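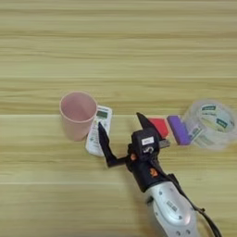

Nevbridge Tenants Board > Heating and Cooling > Is the Sarna "auto" mode worth anything?

draftyhall
Posted 16/02/2025
Our building swapped the old wall units for Sarna mini splits in December. The leaflet they pushed under the door says to leave it on auto and expect a lower bill. My bill went up to $159 from $121. Same apartment, same two people, same habits. Has anyone seen auto save them a cent, or is this just something they print on leaflets?

pkl_fourthfloor
Was it colder this year? You can't compare two bills without looking at the weather.

draftyhall
A bit colder. Not $38 colder. I also work the same hours I did before.

Wogan_Street_Ray
Auto on these picks heating or cooling for you. It does nothing clever about money. If your place gets afternoon sun, mine will flip over to cooling in the middle of winter. I caught it doing that twice. Put it on heat, pick a number, leave it alone.

mossandtile
I'd push back on that. Mine has been on auto since they put it in and it has never once switched to cooling. Bill is slightly down. I think people fiddle with the remote too much and then blame the unit.

Wogan_Street_Ray
Which side of the building are you on?

mossandtile
North. OK, fair point about the sun. I still say leave it alone.

gandon_refugee
I used to live at the Gandon and we went through all this with a different brand. Management swore the new units would pay for themselves. I asked for the figures three times and got the same leaflet three times. What I'd want to know is whether the rate changed. Look at the price per kWh on both bills before you go hunting for a magic button.

draftyhall
Just dug them out. Rate did go up, by a little. Usage is up too though, so that only explains part of it.

pkl_fourthfloor
So weather plus rate. Mystery solved.

draftyhall
You're guessing, same as the leaflet.

kendra_m
Kendra MacDonald here, 3rd floor. Check where the unit reads the temperature. Mine measures up by the ceiling, so it thinks the room is warm when my feet are freezing, and I kept bumping the number up. Pointing the vanes down helped more than any mode. I can't swear it did anything for the bill.

mossandtile
Some remotes have their own sensor. Does this one?

kendra_m
Manual doesn't say, and I wouldn't trust it if it did. It also says the filter lasts a year and mine was gray after two months.

Wogan_Street_Ray
Clean the filter, yes. Dirty filter will cost you more than anything else in this thread.

gandon_refugee
Got a number for that?

Wogan_Street_Ray
No. Got a vacuum cleaner.

draftyhall
All right. Filter tonight, heat mode at 68, vanes down. I'll read the meter every Sunday and post what I get. Not holding my breath.

pkl_fourthfloor
Write down the outside temperature too or we'll be having this same argument in spring.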